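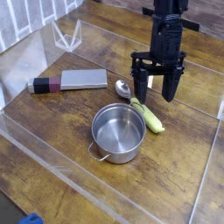 Beatrice Athumani wrote:

> I finally got hold of the Drekis reissue and I'm a bit let down, to be
> truthful. The guitars are lovely but the vocals sit so far back that I
> had to get the lyric sheet out for songs I've known for years. Is it my
> stereo or did they remix the whole thing? Also, does anybody know
> whether the Ultcombe seven-inch is the same take of "Vurnitz" as the
> one on the album? My copy has a skip right where the second verse
> starts so I can't compare.
>
> And are people going in May or not? I need to sort out a couch.

Hi Beatrice, hi all,

It's not your stereo! I put mine on as soon as it came and had the same reaction, then dug out the old cassette and played them back to back until my neighbour started thumping on the wall (fair enough, it was side two, and side two is mostly shouting). They've remixed the first five songs and left the rest more or less alone, as far as my ears can tell. You can hear the join. Track six comes in and all of a sudden the singer is standing in your kitchen again. The sleeve only says "restored", which could mean anything.

I don't hate it, mind you. The bass on the opener has always been mud and now there's a real part in there, a little climbing thing under the chorus that I'd never noticed, and I've been humming it at the bus stop. But I'm keeping the cassette. If you want a dub of mine, write to me off-list and I'll do you one, hiss and all.
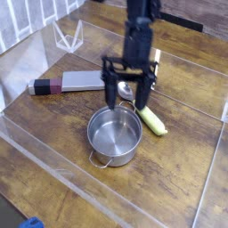 On the Ultcombe single: different take, I'm nearly certain. The seven-inch is faster, and the drummer does that big clattering fill before the second verse, so of course that's exactly where yours skips. On the album he just sits on the snare. Somebody on here once claimed the single was recorded live to two-track in a community hall with the heat off, and I've repeated that at so many parties that I no longer know if it's true. Does anyone have the insert? There were 1,000 pressed and I think the insert only went in the first batch, the ones with the grey labels. Mine has the orange label and no insert, and a phone number in ballpoint on the inside of the sleeve that I've never had the nerve to ring.

The other thing I wanted to bring up is the new Rebane record, which has had no mention on here at all and I can't understand it. It's easily my favourite thing this year. If you only know them from the split they did with the slow band whose name I can never spell, forget that, it's nothing like it. They've got two singers now and they trade lines the way the old bands did, and there's an organ on four of the songs, a really cheap wheezy one. The last song goes on a bit. I'd have faded it at the point where the feedback comes in, but my partner says that's the best part of the whole record, so you may side with her. They were selling it at the show here for next to nothing and went through over 100 copies, which for that room is unbelievable. I got the last T-shirt in a size that fits no adult I know.

As for May, yes, I'm going, and I'm driving, so there's room for two more plus small bags. Not amps! I said yes to an amp last time and somebody rode the whole way with a reverb tank on his knees. I'd like to leave by 7 a.m. so we don't hit the roadworks, and I'll want gas money and someone in the front seat who can stay awake. Doors are meant to be early this year because of the noise bylaw, and the first band really does go on when they say they will. I missed them last time standing in line for a samosa and I'm still sore about it.

Beatrice, on the couch question, try the people who run the record shop before you try the hostel. They put three of us up last year, and the only catch was the cat. Let me know about the dub too, and whether you want both sides or just the first five songs.

Cheers for now,
Me (the one with the orange label)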